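The Big Red Sheet: A Weekend of Making Things Bigger Than They Need to Be

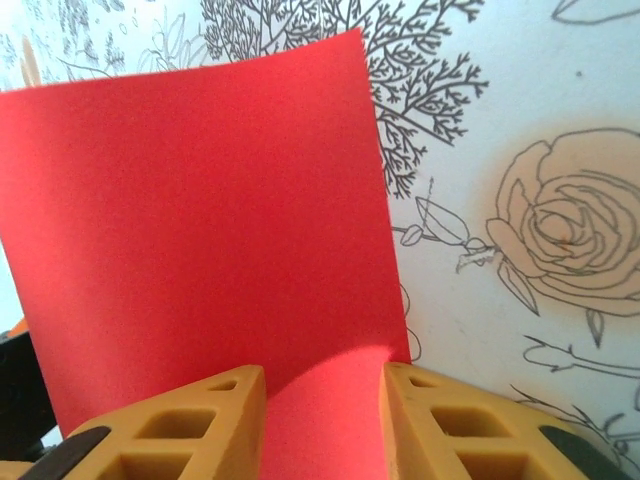 TRUNDALE, March 9, 2023

Give me one large sheet of something red and I will happily lose an afternoon to it. I learned this at Manuela Fabbri's open craft studio on Balaskas Street, where the rule is that you start with a full sheet and you don't reach for the scissors until you've spent a good while bending it.

It sounds like nothing, and then you try it! Red is wonderful for this. Let a sheet curve and the color goes deep scarlet in one place and nearly pink where the light lands, and you start turning it just to watch that happen.

"People want to cut right away," Fabbri told me. "I make them wait. The sheet already wants to go somewhere."

She opened the studio last July with 2 long tables and a heap of craft foam and heavy paper left over from her years painting sets for school plays. Now there are 31 regulars, and on the evening I visited they were deep into plans for the Lendovano spring parade. Vasiliki Petridis was making a poppy wide enough to sit in. Markos Tsakiris had a lobster going (claws only, so far) and was very happy to talk about hinges.

Foam and paper ask for different hands, and the regulars will argue about it as long as you let them. Foam forgives you. You can roll it, let go, roll it again. Paper remembers every crease, so Feng-yi Chien, who builds lanterns, coaxes hers around a cardboard tube a little at a time and leaves it clipped overnight.

My own project was a plain collar for a parade costume -- one curve, one seam. I glued the seam crooked, peeled it back, and glued it again while Petridis held the far end for me. It took six clips and most of my patience, and I'd do it again tomorrow.

If you want to try this at home, buy the biggest sheet you can carry and clear more floor than seems reasonable. Store the leftovers flat, or rolled with the good side out. And keep your offcuts! Tsakiris is still short of feelers.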